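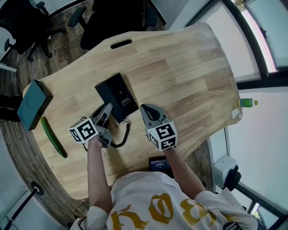
A black box on a curved light-wood desk, with a coiled cable.

The Hovidel Shield is a junior field hockey tournament held each June in Sestau for under-11 and under-13 clubs. Matches are played seven a side over two halves, with no extra time before the final. Drawn semifinals are decided by shootout. The draw comprises 23 teams in pools, seeded on the previous year's placings. Ketov Juniors hold the record for goals in one tournament, with 55. The programme was revised on Apr 2, 2023, when the under-9 division was moved to a separate centre.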